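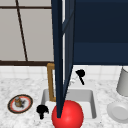 The planner used to give up the moment a cupboard door was in the way, one tester at Lulport said, and now it simply looks for another route. It is a fair summary of what the new release of Beto is for, and after an afternoon with it I'm rather pleased to agree.

Beto is the open planning toolkit kept up by the small team at Stomivden. It takes what a robot's cameras see, works out where things are, and turns a plain request such as "put the plate in the sink" into a string of arm movements. The update landed in April and most of the work has gone into kitchens, which are horrible places for a planner – sinks with deep sides, taps that stick out, and dishes that may have something sitting on them already.

The big change is in how the software treats a stacked object. Older versions saw a plate with food on it as one lump and planned around the lump. Beto now keeps the plate and whatever is on it as separate items that happen to move together, so it can choose to clear the plate first or carry the lot level.

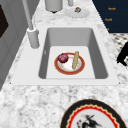

It also replans far more often. The old loop checked its plan 2 times a second; the new one does it 20 times, and you can feel the difference as soon as you drag an object somewhere new in the middle of a run. The arm's path bends to suit, with none of the long pauses that used to make me go and put the kettle on!

There are 30 kitchen layouts in the download, all simulated, and a much nicer viewer that lets you step backwards through a failed attempt and see which object the planner had lost track of. That alone would have saved me a good few evenings last winter.

Haberkorn, the group behind the grasping module, has promised a matching update for soft and oddly shaped items. For now those still need their grip points set by hand. The Stomivden team is taking bug reports through the usual tracker and would especially like to hear from anyone running Beto with two arms.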